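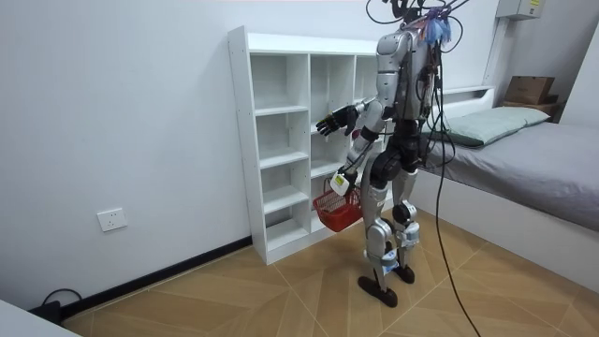

Fig. 1. White cubby shelf against the back wall, red basket at the lower cubbies.

Home Storage and Upkeep
Unit 2 notes: Open cubbies and the carrying basket
Instructor: Telmo Robles, Lindthorpe evening program

Last session we got through closets and under-bed boxes. Tonight is the open cubby shelf, which half of you said you own and most of the rest said you were planning to buy. Please hold off until the end of the notes.

The usual claim goes like this. Give every kind of thing its own square, leave the front open so you can see it, and the room will stay tidy. The Cerkby leaflet in your packet says so on the first page. I have read a lot of these leaflets and I have yet to see one that follows a household past the first week. Seeing a thing is supposed to make you put it back. In my own house, seeing a thing mostly means I stop noticing it.

What a cubby does do is set a limit. A square holds what it holds. If the sweaters have one square and the sweaters don't fit, you have learned something about the sweaters. A long flat shelf won't tell you that, because the pile just creeps sideways.

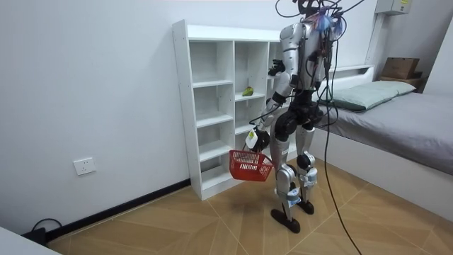
Home Storage and Upkeep, Unit 2 / page 16

The basket. Most tidying methods ask you to walk each item to its place. Try this with a bedroom floor on a bad evening and see how long you keep it up. A basket lets you pick up first and sort second. A red plastic one with mesh sides will do. You can see into it from the side, it hangs from one hand, and the other hand is free for the shelf.

Two cautions. First, a basket that gets set down full tends to stay full. I have met people with three of these in a hallway, each holding a different month. Second, size. The Aliyu method (reading 4) recommends a deep hamper for the pickup round. I don't follow the reasoning. Anything small goes to the bottom and you end up tipping the whole lot on the bed. Keep it small and make two trips.

Also, the low rows. People load them last and clear them never. Start there with the basket beside you while you still have some patience.
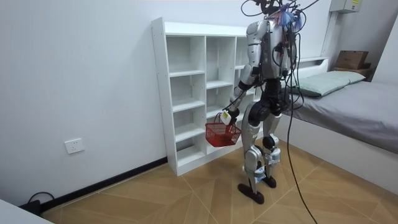 Fig. 3. Small mesh basket at the height of the lower compartments.

Labels. The Hullex guide gives 200 words of advice on labels and none on what to do when the contents change, so I would wait. Live with the shelf for a while, then label the squares that have stayed the same. I expect that will be fewer than you think.
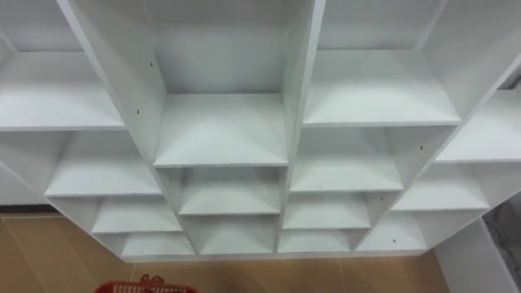

Planning a layout on an empty unit is where I lose faith in the diagrams, which always draw the thing straight on, as a neat grid of equal squares. You use it standing up. Look down into bare white cubbies like these and the lower ones on the left seem to shrink as they go toward the floor, while the big one in the middle gets all your attention. Guess what ends up in the big one. I would put something dull and bulky there on purpose, spare blankets for instance, before the mail finds it.

Exercise for next time
Take one basket and one shelf at home, or any open shelf if you have no cubbies. Set a timer for 20 minutes. Pick up first, then sort, starting with the bottom row. Write down what was left in the basket when the timer went off, and bring the list with you. Photographs of the finished shelf are welcome but I give no credit for them.

Reading: Aliyu, section on pickup rounds. Read it with a pencil.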